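Preguntas frecuentes -- Club de robótica Rallalen

¿Quién puede inscribirse?
Cualquier persona mayor de dieciséis años. No es necesario saber programar. Tenemos 20 plazas en cada curso.

¿Cuánto cuesta?
La cuota es de 200 euros por el curso completo. El material del club se devuelve al final.

¿En qué consiste el proyecto Plulell?
Los alumnos practican con pinzas de mano la manipulación de objetos finos, en este curso los palillos de madera. Cada equipo debe entregar 400 intentos anotados, también los fallidos.

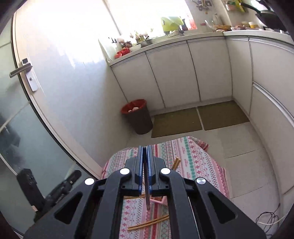

Un palillo entre las almohadillas azules.

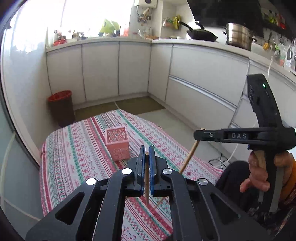
Purkum, junio

¿Los intentos fallidos cuentan para la nota?
Sí, siempre que estén anotados con su motivo. El equipo Dijkstra entregó 151 con fallo y aprobó sin dificultad.

¿Puedo practicar en casa?
Sí, con reserva previa. Las pinzas se recogen a partir de las 17:30 y se devuelven antes de la clase siguiente. Le rogamos que revise los tornillos antes de devolverlas.

¿Qué pasa si falto a una clase?
Se puede recuperar una sola clase -- con otro grupo y avisando antes.

¿A quién escribo si tengo otra duda?
A Rianne Van Dijk, coordinadora del curso, mediante el formulario de contacto.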